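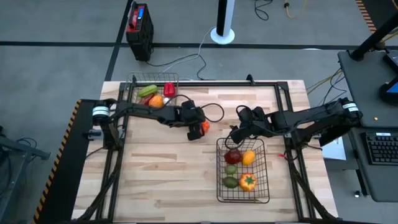

## How do I oil a butcher-block table without it going sticky?

**Gashaw**

I have a pale wooden table that I use for sorting fruit and for general kitchen work. I bought it secondhand in Harkthorpe in September and the top was dull and dry, so I put on mineral oil from the hardware store. I used plenty and left it overnight. By morning it was tacky, and a paper bag I set on it stuck and left a brown mark.

I wiped it with a dry cloth and that helped a little. It still feels gummy near one end. I don't know what finish was on it before, if any. The top is 30 inches deep.

Should I sand it all off and start over, or will it dry if I wait? We eat off this table, so I don't want anything harsh on it.

---

**Cuvbridge**

Don't sand yet. Plain mineral oil never dries. It soaks in or it sits on top, and yours is sitting on top. Do this first:

1. Wipe the top hard with clean cotton rags. Change the rag when it stops picking up oil.
2. Wash with warm water and a few drops of dish soap, then wipe it dry right away.
3. Leave it alone for 2 days with air moving over it.
4. Feel it again. If your hand slides, you're done.

If the gummy end is still gummy, you probably have an old varnish under there – oil can't get through varnish. Scrape a little with a fingernail or a plastic card in a spot that won't show. If it comes up in flakes or curls, that patch does need to be stripped or sanded.

When you oil again, use a tablespoon or two at a time, rub it in along the grain, wait 30 minutes and wipe off everything that's left. Several thin coats, never one thick one.
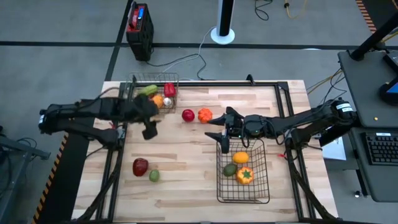 *Pale butcher-block planks with wire baskets on top.*

Put felt or cork under wire baskets for the first week. Bare wire can leave lines in a fresh coat.

---

**Gondico**

I just use olive oil on mine and it's fine.

---

**Cuvbridge**

Please don't use olive oil. It goes rancid and then you have a smell as well as a sticky table. Mineral oil or a mineral oil and beeswax mix.

---

**Gashaw**

Thanks. The rags and soap took care of most of it. The bad end came up in flakes like you said, so it was varnish. I'll sand that part on the weekend. The brown mark is still there but lighter.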